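Droltomlow Sim Data – Issues
Plate episodes: column letters in the instructions don't match the target well
Status: Open (reopened twice, so it must like it here)
Reported by: Zoriana Pylypenko
Assigned to: Arsen Tkachenko
Component: episode generator, pipetting tasks

Zoriana Pylypenko
Batch came out at 2,138 usable episodes. We asked for 3,000. The checker threw out the rest with "target well mismatch". Instruction says B1, tip goes to G1. Very confident about it, too.

Arsen Tkachenko
Did you regenerate with the new seed?

Zoriana Pylypenko
Yes. Same error, different wells. A fresh seed gives us fresh ways to be wrong.

Matvii Stelmakh
Looks like the well lookup still counts from H. Somebody flipped the plate model in July and left the table alone. I checked the commit and the somebody is me.

Arsen Tkachenko
Before anyone touches the table, can we agree which way the plate sits now? Last time we fixed this from memory, and we have all seen how that went.

Zoriana Pylypenko
Close view from the plate camera, current build:

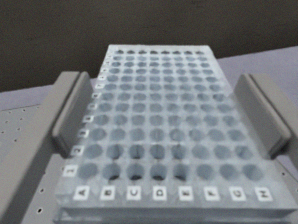 Plate in holder, row 1 nearest the camera, letters A to H left to right.

Matvii Stelmakh
OK, so A is on the left and the table is backwards. Patch is up. Hryhorii, can you review?

Hryhorii Semeniuk
Reviewed. One comment: the label textures are soft at this angle and I can't read the far numbers at all. Separate ticket, please – I don't want this one to turn 8 years old.

Arsen Tkachenko
Merged. Rerunning the full 3,000 on Monday. Leaving this open until the checker agrees with us.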